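Search this site Enter keywords Go

Call for participants: learning table setting from hand-held gripper demonstrations

The Pleso research group at Stemham invites applications from adults to take part in a study of how household tasks can be taught to robots. Participants work at a table with a gripper in each hand, setting out a plate and cutlery on a placemat. The recorded movements are used to train a control method known as Hosinar.

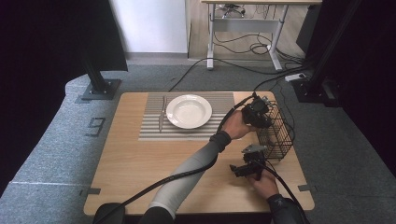 What the study has found so far

An earlier round produced 3000 demonstrations. Policies trained on them placed plates reliably, but were much weaker with thin objects. Errors were most common when a utensil had been gripped at a slight angle -- a fault that is hard to see from above and is best judged from the gripper's own view. 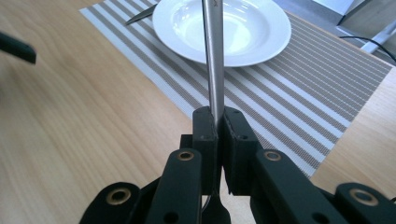 The present round therefore concentrates on knives and other slender items, and compares two ways of instructing demonstrators. Each participant will complete roughly 300 short trials over several visits in May.

Who may apply

Applicants must be aged 18 or over, have full use of both hands and be able to follow spoken instructions in English. No technical background is required. There are 13 places -- travel costs within the Stemham area will be repaid.

How to apply

Please write to Loïc Ferrand, Room 123, Pruitt Building, Stemham, stating when you are available. Applications close on 15/04/2025.

Contact us | Copyright Pleso | Back to top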